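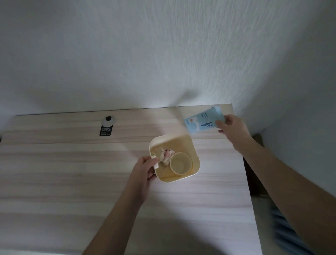

Figura 3.1. Recogida de un escritorio: los envases pasan a un recipiente de color crema.

Capítulo 3
El escritorio, ese pequeño territorio

¿Cuánto tardas en encontrar un bolígrafo que escriba? Si la respuesta te da un poco de vergüenza, este capítulo te va a gustar. Vamos a dedicarlo al mueble en el que más horas pasamos sentados y al que menos atención prestamos, y empezaremos por la tarea más modesta de todas: retirar lo que sobra.

Fíjate en la figura 3.1. Una mano sujeta el recipiente por el asa mientras la otra sostiene una caja de cartón azul claro. Dentro hay ya un vasito de papel y unos envoltorios arrugados, blancos y rosas. Con un recipiente así, ligero y con asa, se recorre la mesa entera sin levantarse a cada momento. ¡Parece una tontería hasta que lo pruebas!

A esta manera de trabajar la llamaremos recogida en bandeja. La aprendimos de Anil Subramaniam, que la enseñaba en los talleres de Larnberg con un reloj de cocina sobre la mesa: 10 minutos para recoger, ni uno más, y después a clasificar. Sơn Văn la adaptó más tarde a las aulas de Pullow, donde 30 alumnos compartían los mismos pupitres en dos turnos y cada viernes se hacía repaso general.

También hablaremos de la propia mesa. El pasacables, ese aro con un hueco en el centro que ves junto al borde del fondo, merece su apartado (el 3.4), porque por ahí se cuelan clips, migas y tapones con una facilidad asombrosa.

En este capítulo aprenderás a:
Distinguir residuos, objetos de uso diario y objetos de paso.
Elegir un recipiente adecuado al tamaño de la mesa.
Separar papel, cartón y envases al terminar.
Limpiar el tablero y el contorno del pasacables.

Antes de empezar
Mira tu mesa tal como está ahora mismo, sin tocar nada. Anota en el cuaderno qué objetos has usado hoy y cuáles llevan ahí más de una semana. Guarda la lista, que la necesitarás en la actividad 13.

3.1 Qué es un residuo y qué no lo es
Un vaso de papel vacío admite pocas dudas. Una caja de cartón admite bastantes más: puede contener algo, puede servir para guardar o puede ir directamente al reciclaje. Ábrela siempre antes de decidir.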